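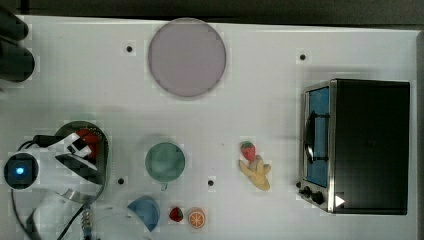 # How does a robot decide what to do next?

Suppose somebody at your house says, "Could you please put the strawberry on the plate?" You'd probably do it without thinking, maybe while humming, and maybe while telling a long story about what happened at recess. Your eyes find the strawberry, your hand goes over to it, your fingers close, and there it is on the plate.

A robot arm can do this job too, but it needs a good deal of help, and most of that help is software. Software is the set of instructions a computer follows. You can't hold it in your hand the way you can hold a motor or a screw, but without it a robot arm is just a very heavy coat rack.

In this chapter we're going to follow one small job from beginning to end. The software we'll follow is called Mallet, and it was written at a workshop in Nultby by Aurélien Riviere and Marcelle Hamel. Mallet has several parts that pass messages to each other all day long, a little like cooks in a busy kitchen calling out across the stove.

## First, the looking part

Grown-ups who build robots call this part **perception**, and it's a good word to know, but "looking" will do just fine.

A camera gives the computer a picture. You might think that's the end of it, but to a computer a picture is only an enormous pile of numbers. Each tiny dot in the picture gets a few numbers that say how red, how green and how blue it is. Nowhere in the pile does it say "strawberry."

So the looking part has to work it out. Marcelle taught it by showing it 1645 pictures of toy food and dishes. In every one of them, a person had drawn a line around each thing and typed in its name. After enough of these, the software started to notice what strawberries have in common: they're red, they're narrower at one end, and they often have a green top.

It still gets muddled sometimes. From straight above, a cup is a circle. So is a plate, and so is a bowl! You can try this yourself. Put a cup on the floor, stand over it and close one eye. If you'd never seen a cup before, would you know how tall it was?

One way to help is to use more than one camera and put them in different places. A camera on the robot's wrist gets a close look at whatever the fingers are about to pick up, and a camera somewhere else sees the whole table. There's one more trouble for the looking part, though, and that's the robot itself. An arm is big, and it has cables, and when it leans over the table it can cover up the very things it's supposed to find. When part of a strawberry is hidden, Mallet makes its best guess about the rest of it and remembers where it saw the strawberry last.

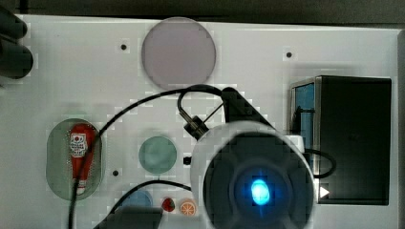
## Next, the planning part

Now the computer knows (or is fairly sure) where the strawberry is. How should the arm get there?

The shortest way would be a straight line, and sometimes a straight line is perfect. But what if there's a mug in the way? Or a toaster oven with a big handle sticking out in front? A person just reaches around. A robot needs somebody, or something, to work out the path ahead of time, and this is called **planning**.

Mallet's planner plays a sort of pretend game. Inside the computer there's a make-believe table with make-believe dishes on it and a make-believe arm. The planner tries out a path in there and checks whether any part of the arm would bump into anything – the elbow counts too, and elbows are easy to forget. If there's a bump, it throws that path away and tries a different one. Aurélien lets it try up to 600 paths before it has to stop and say, "Sorry, I can't find a way." Pretend bumps don't break any mugs, so it can be as clumsy as it likes in there.

The planner also has to choose which way the fingers should point. A long bottle lying on its side is easiest to hold across its middle, the skinny way. If you try to grab it from end to end, your hand may not open wide enough, and neither will the robot's.

And some places are simply hard to get to. Things near the edge of a table might be close to the arm's base, so the arm has to fold itself up to reach them, the way you have to bend your elbow a lot to scratch your own shoulder. Things on the far side can be too far even when the arm is stretched out as long as it goes.

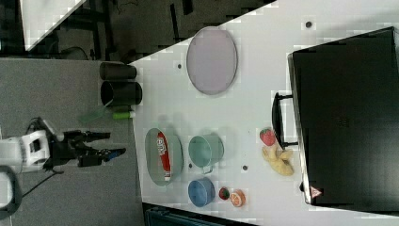
**What happens if somebody moves the strawberry after the plan is made?**

The old plan gets thrown out and the planner makes a new one. Mallet keeps looking while the arm is moving, and if the strawberry has shifted by more than the width of a pencil, it stops the arm and plans again from wherever the arm happens to be.

## Then, the moving part

A plan is only an idea about where to go. Something has to turn the motors, and that's the job of **control**.

Every joint in the arm has a motor, and every motor has a sensor that reports how far it has turned. The control software asks, "Where are you now?" Then it compares the answer with where the joint should be. If the joint is a little behind, it gets a little more push. If it has gone too far, it gets nudged back. Mallet does this 50 times every second, for every joint.

You do something like it when you ride a bike. You wobble to the left, you lean to the right, and you never stop making those small fixes, even on a smooth road.

The fingers need control as well, and they're the fussy part. Squeeze too lightly and a bottle slides out. Squeeze too hard and, if it's a real ketchup bottle with the lid open, well, you can imagine the rest. Mallet closes the gripper slowly and pays attention to how hard the finger motor is working. When the motor suddenly has to work harder, the fingers have probably touched something, and the software tells them to squeeze just a bit more and then hold still. 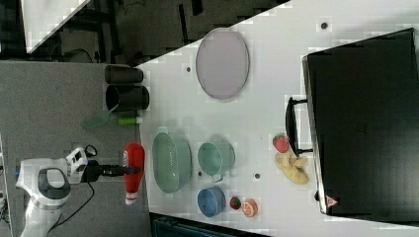 After that the arm lifts, but only a little way at first. Mallet waits a moment and checks the fingers again. If they've closed all the way, there's nothing between them, and the whole job goes back to the looking part to find out where the thing went. If they're still held apart, the arm carries on to the next spot in the plan.

## Try being the robot

You'll need a friend, a blindfold, a cup and a small toy.

1. Put on the blindfold. You are the moving part, so you may only do exactly what you're told.
2. Your friend is the looking part and the planning part. Your friend sets the cup and the toy on the table and doesn't tell you where.
3. Your friend gives you tiny instructions, such as "move your hand left, the width of one finger" or "open your fingers." Saying "pick it up" isn't allowed.
4. Keep going until the toy is in the cup, then trade places.

If your hand knocks the cup over, talk it through together. Was the instruction wrong, or did the hand do it wrong? Aurélien and Marcelle ask each other the same thing whenever Mallet makes a mistake, and sometimes it takes them a whole afternoon to find the answer.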